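A **small closed case** is a rigid container, usually no longer than a finger, used to keep one or two small items free of dust and pressure. Common forms are the capsule, which is elongated with rounded ends, and the sphere, which opens at or near its widest point. Dark glossy finishes are common in both.

## Construction

Most cases are made in two parts. The parts either pull straight apart or are joined by a hinge. In the hinged type the lid swings back and stays attached, so the case can be opened without putting the lid down somewhere else. The Toderlow pattern, catalogued in 264 colour and size variants, uses a hinge with five knuckles. 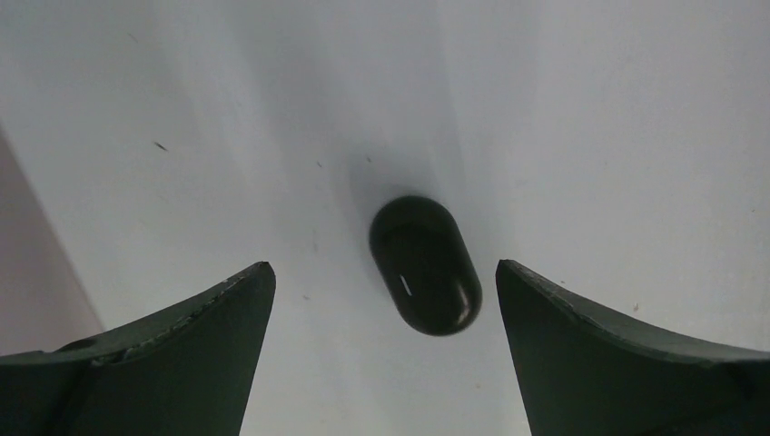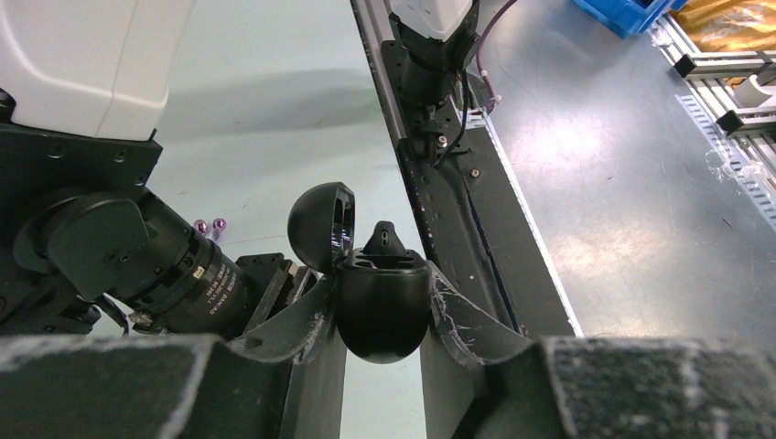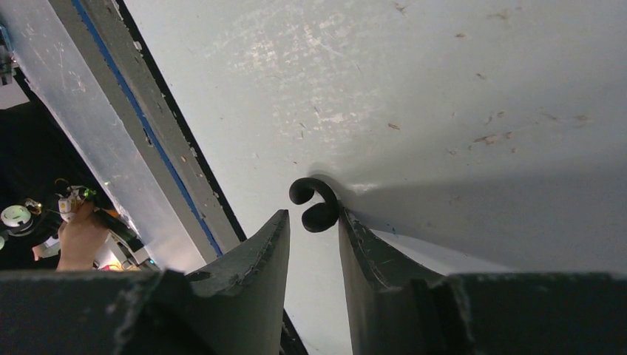

**What distinguishes a capsule case from a spherical one in use?**
A capsule case rolls along one axis only and stores well in rows. A spherical case rolls in any direction and is normally kept in a tray with shallow cups.

## Storage

The standard Domański tray holds 256 cases. Riku Amano's survey of the Landton collection listed around 1520 pieces, grouped by shape and then by type of closure. Loose clips and hooks found with the cases were entered separately.

## See also

- Drukard closure
- Pillbox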